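**Catora council votes to keep the night bus**

February 20, 2018

Well, we've kept our bus. I walked home from the council chamber last night with my feet killing me and a grin on my face, because the late run between Catora and Tasmont is staying on the timetable for at least another two years.

If you missed the fuss, the plan put up in November was to end the route at the Aranda shops after nine o'clock and let everybody past that point sort themselves out. The saving looked decent on paper. Then the petition landed on the front counter with 1,297 signatures on it, and I'd say the mood changed from there. I signed it myself outside the chemist, so I'm hardly a neutral observer, and I won't pretend to be one!

The meeting started late (the one before it ran over, something to do with a drainage easement) and the public seats were full well before the bus item came up. People stood along the back wall with their coats on. A bloke near me had brought a thermos and was generous with it.

Abilio Cifuentes spoke first for the people who signed. He does evening shifts at the hospital in Tasmont and has ridden that bus for years, and he kept it plain. He read out what a taxi costs him from Aranda, then what he earns in an hour, and let the councillors work out the rest. He also pointed out that the last bus doesn't just carry workers. There are kids coming back from the pool, people who've been to the pictures, and one older couple who ride in every week to play cards and who were, as it happens, sitting two rows in front of me looking a bit pleased to get a mention.

The transport officer, Itziar Cantero, had the harder job. I thought she was fair. She said the count her team had done was taken during the school holidays, when hardly anyone is about, and that she'd asked for a second one and hadn't been given the money for it. You could hear the room shift at that. One councillor wanted to know why it wasn't in the report. It was, she said, at the back, and she gave him the page.

After that it went back and forth for a good while. There was a suggestion of running a smaller bus, which Cistau, the company that holds the contract, has offered before. Their letter was read out and it said they could do it, though they'd want a longer contract in return. Somebody asked whether the smaller bus would take a wheelchair and a pram at the same time. The letter didn't say. That's been sent back to them as a question and I'll be chasing the answer, because my sister rides with a pram and she'll be chasing me.

There was also a short, slightly cranky exchange over the shelter at the Aranda stop, the one that has had no light in it since winter. It isn't part of the route decision and the mayor said so a couple of times, but people kept coming back to it anyway. Fair enough, I reckon! It's a miserable place to stand in the dark, and if you want more people on a late bus you could start by letting them see their own shoes while they wait for it. It's been passed to the works crew with a request for a date.

Then came the vote. The late run stays as it is, all the way to Tasmont, with the same fares. A proper count will be done during school term, and the smaller bus comes back to council once Cistau has answered. Two councillors voted against. Both said they weren't opposed to the bus as such but wanted to know where the money was coming from, and to be honest so would I. The answer for now is that it comes out of the road resurfacing budget, so the bumpy bit on the Aranda road will be staying bumpy for a while longer. You can't have everything, and I don't drive much.

I caught up with Abilio on the steps afterwards. He was happy but already on to the next thing, which is the Sunday-style timetable they use on public holidays. It stops before his shift ends, so on those nights he gets a lift with a workmate or he walks. He wants it looked at together with the term count, and he'd like to hear from anyone else who gets caught out by it. There's a sheet at the library desk where you can leave your name, and the staff there have been very patient with all of us.

Itziar told me the new count will be done by people on board with clipboards, so if someone gets on and asks where you're going, please tell them. She'd also like to hear from people who have given up on the bus, and why. I know a few. Mostly it's the connection at Aranda, where the late bus has a habit of pulling out just as the other one is pulling in, and you're left waving at its tail lights with your shopping. She wrote that down, and said a wait of a few minutes at that stop ought to be possible without upsetting the rest of the run. I'm holding her to it.

The full minutes should be up at the council office and on the noticeboard outside the library once they've been approved at the next meeting. The current timetable still applies in the meantime, so ignore the yellow notices at the stops saying the route is changing. They're meant to be coming down this week. If yours is still up after that, ring the council and let them know which stop it's at.

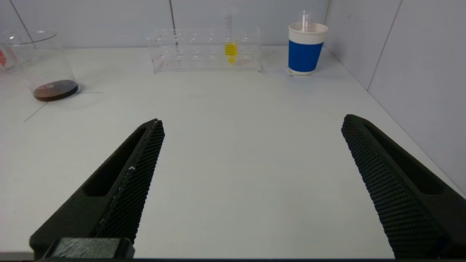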